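The plate was worth 2,000 pounds. Her aunt had said so at every Christmas she could remember, usually while somebody else was washing it.

She had never believed it. A thing worth that much did not live in a kitchen, and people who owned such things did not eat sprouts off them. But the will said the plate, and only the plate, so she had taken the coach to Flukport with an old jumper in her bag for wrapping and let herself in with the key from under the bin. 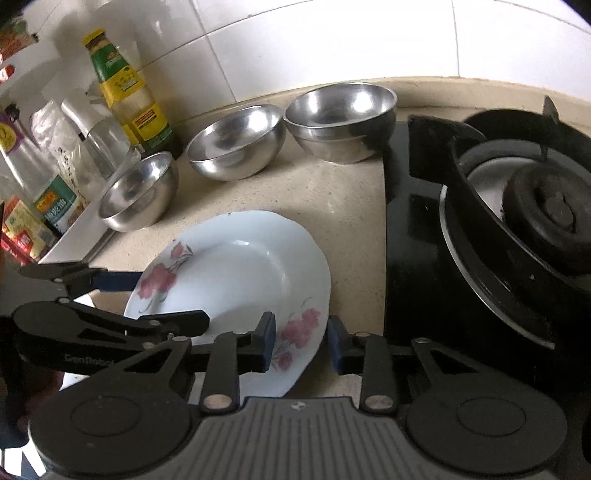 Pink flowers, a wavy rim, white in the middle. She had seen as good in the window of the hospice shop. Her aunt's story was that it came off a ship called the Marino, by way of a captain who had lost at cards, though in some years he had been a purser and in one he had died of love. The ship's name, at least, stayed put. Stories with one solid fact in them were the ones she trusted least.

There was a letter as well, from a firm called Prenirex, who valued things. It had been in the drawer with the string. She read it standing up. It thanked the client for her enquiry, explained the fee in 22 lines, and said that an opinion could be given once the piece had been received. Her aunt had not sent it. She had folded the letter into four and gone on saying 2,000 pounds.

"Well, you wouldn't, would you," she said to the kitchen.

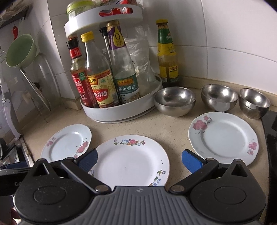 Her aunt had not been a liar in the ordinary way. She paid her bills and she gave back change. She was, though, a person who could not throw out a bottle while it still had something to say for itself. On the bottom of the white turning rack the tall one with the gold cap had only a little left in it, pale stuff, and it had been kept all the same, next to the vinegar with the yellow cap. Half the family's quarrels had been kept like that.

She gave the rack a push and thought about the fee. If the plate was worthless she would be out of pocket. If it wasn't, she would have to tell her cousins, who had been left 13 deckchairs between them and were already being brave about it.

The coach back was in 17 minutes. She laid the jumper out flat, put the plate face down on it and folded the sleeves across. Then she put the letter back in the drawer, under the string.

"Is it the real one?" her cousin asked on the phone that night.

"It's worth 2,000 pounds," she said.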